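手首カメラの取り付けと露出調整:卓上アームで菓子箱をつかむ

2025年9月5日(金) 文:Clekix工作室

この記事では、卓上アームの手首に小型カメラを付け、軽い紙箱をつかむ動作を調整するまでの手順を扱う。アーム本体の組み立てとサーボのID設定は前回までに済んでいるものとする。制御ソフトはTemardの3月版を使う。

1. カメラの固定

ブラケットはグリッパー側のM2ねじで留める。締める前に指を全開と全閉の両方にし、左右の指先が画面の下隅に残る角度を探す。指先が映っていないと、箱との左右の間隔を画面上で判断できない。ケーブルは手首を端まで回した状態で長さを決め、肘の手前で一度固定する。

2. 露出とシャッター

自動露出は切る。木の天板は照明の反射が強く、アームが動くたびに明るさが変動する。露光時間が長いままだと、移動中の木目も箱の印刷も流れてしまい、輪郭の検出が安定しない。
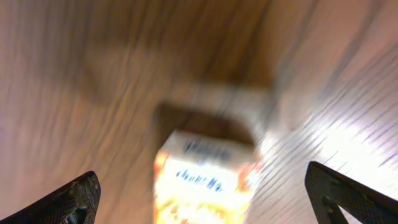

設定ファイルでは露光時間を固定し、不足分はゲインで補う。ゲインは96から始め、暗部のノイズが検出に影響するようなら下げて照明を足す。照明は真上を避け、斜め後方から拡散板越しに当てる。反射が残る場合は、灯具の角度を25度ずつ変えて確認する。影の濃さも検出に効くため、光源は一灯にまとめないほうがよい。

3. 接近動作

接近は二段階に分ける。まず対象の上方まで通常速度で移動し、200ミリ秒停止してから画像を取得する。次に低速で下降する。停止を省くと、手首の揺れが収まらないうちに位置を計算することになり、下降後のずれが大きくなる。

閉じる力は電流制限で決める。紙箱は角がつぶれやすいので、最小値から1段ずつ上げ、持ち上げても滑らない値で止める。袋物は形が定まらないため、同じ値を流用しない。包装ごとに設定を分けて保存しておく。

4. 卓上の配置

レールに複数のアームを載せる場合は、可動範囲の重なりを先に調べる。重なる領域には同時に入らないよう、Temardの排他区域に登録する。かごなど背の高いものは片側に寄せ、対象は中央付近に置く。対象どうしが近いと指が隣の包装に当たるので、最初は間を空けて試し、動作が安定してから詰める。

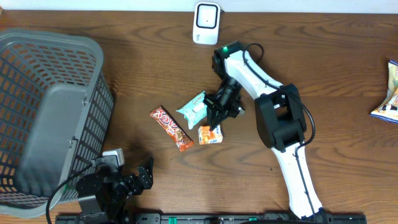

手首カメラだけで位置合わせはできるか。

箱が1つで置き場所がほぼ決まっているなら、手首カメラだけで足りる。複数の対象から選ばせる場合は、卓上全体が入る俯瞰カメラを足し、俯瞰側で対象を選んでから手首側で補正する。両者の時刻同期は必ず取ること。

5. 保存と確認

調整が終わったら設定を書き出し、電源を入れ直して読み込む。原点復帰のあと同じ箱で接近動作を繰り返し、停止位置が変わらないことを確かめる。ずれる場合は、まずブラケットのねじの緩みを見る。次にケーブルの張りを調べる。ソフト側の補正値に手を付けるのはその後にする。

当サイトではCookieを使用しています。閲覧を続けると、使用に同意したものとみなされます。

関連記事
Prendergast製レールの穴あけと位置決め
サーボのID設定と原点合わせ
Clolside拡散板の取り付け
グリッパーの指先を交換する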